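The Drawer in Kitchen Two

Last updated: June

The company was called Bralix, and it paid me to write down what went wrong.

I took the job because it was simple. I had to stay in a rented apartment in Prukley from eight in the morning until four, watch a machine do the housework, and fill in a form. The form had one column for the chore, one for the result, and a wide one for remarks. My manager told me on the phone that most people left the wide column empty. I did not. I had translated manuals for washing machines for many years, and I like a remark to be complete.

The machine had a product name, Amundsen. The first Amundsen went to the South Pole. Ours went mostly to the sink and back.

In the first weeks it worked only with easy things. It took a cloth from one place and put it in another. It pushed chairs under the table, and it did this very well, so well that I started to leave my chair out on purpose, to have something good to write. Then Bralix sent a new list. At the top stood one line: put away the cutlery and the small tools, drawer by the corner, no help.

I knew that drawer. It was under the counter near the inner corner, deep and dark at the back, with a tall front, and it held things of very different shapes. I used it every day and never thought about it. Now I had to look at it as a person from another country looks at a form in the post office.

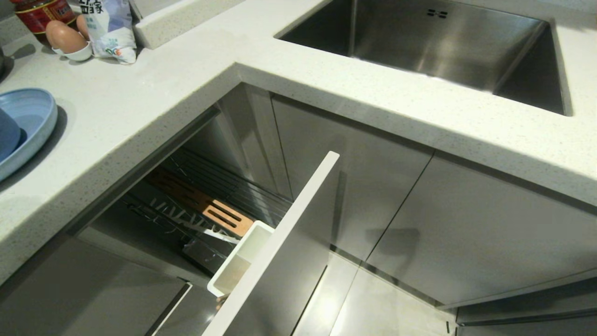
The corner drawer, with its wire rack and the white organizer on the front.

On the first morning of the new list, Amundsen opened the drawer in one smooth pull. I wrote "good." Then it held a spoon over the opening and waited. I could hear the small motor inside its wrist, which made a sound like an insect in a paper bag. It waited for a long time. I drank my coffee and looked at the eggs on the counter, which I had planned to boil for lunch.

I asked myself what I would do in its place. The spoon could go into the white organizer, or it could go next to the rack. Both were correct. My mother would have said that only one was correct, and she would have known which, and on a different day she would have said the other. How do you put this into a machine? I wrote in the wide column: "It has no habit yet." My manager did not understand this remark, and asked me to use the word "error."

At last it put the spoon down on the counter, in the same spot where it had found it, and closed the drawer.

The result was "failed." But I must say that I have done the same thing many times, with letters from the bank.

We went on like this for the whole of the month. Bralix wanted 2,000 tries, and 200 of them had to be in this kitchen. The others were done in other cities, by people like me, whom I never met. Sometimes I thought about them at their own counters, each one with a form and a spoon.

There was progress, and I want to be fair about it. By the second week it could put a fork away. By the third week it could put away a fork after I had moved the fork, which is much harder. It learned to take thin things by the handle. It still could not take a flat lid from a flat surface. It scratched at the edge with its black fingers, stopped, and scratched again, as patient as a dog at a door. A child of five would push the lid over the edge of the counter and catch it there. I wrote this in the remarks also, and later I saw that someone at Bralix had marked my sentence in yellow.

What surprised me was how much of the work was not the work. To put away a fork is nothing. But before it you must know that the drawer is free, that the cabinet door beside it does not stand in the way, that the floor has no bag on it. And after it you must know that you are finished. Amundsen was weakest at this last part. With the drawer in order and the counter clear, it would go down in front of the lower doors and stay there, with both fingers up, like a guest who has said goodbye and still stands in the hall.
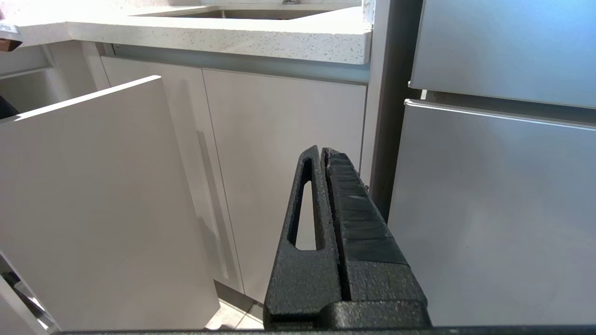 Baltovel, the shop downstairs, had begun to sell a small kitchen arm for 1,199, and one afternoon a neighbor stopped me on the stairs to talk about it. She had heard that there was a machine in my apartment. Would it be worth the money, she wanted to know, because her hands were bad in winter and she could not hold a pan any more, and she did not care if the thing was slow. She was slow too, she said. She only wanted that it did not break the plates and did not need her son to come and start it again each time.

I told her the truth, as I had it in my form. The machine upstairs was larger than the one in the shop, and it had people behind it, and I was one of them. When it stopped, I pressed the button. When it dropped a knife, I picked it up. I said that maybe she should wait.

She asked how long, and I said that I did not know, that this was not in any of my columns.

The next day I changed something. It was not on the list. Before I started the first try, I took everything out of the drawer, wiped the bottom, and put it all back exactly as it had been – then I took one spoon and laid it in the white organizer, in the compartment nearest to me. I wanted it to have an example. I did not write this down, and it is the only thing in the whole month that I did not write down.

Amundsen came to the counter and pulled the drawer open. It held its own spoon over the opening. The wrist made its insect sound, shorter than usual. Then the fingers went down and opened, and I heard metal touch metal.

I wrote "good." In the wide column I wrote the time, 10:40, and after some thought I added that it should be tried again with a fork.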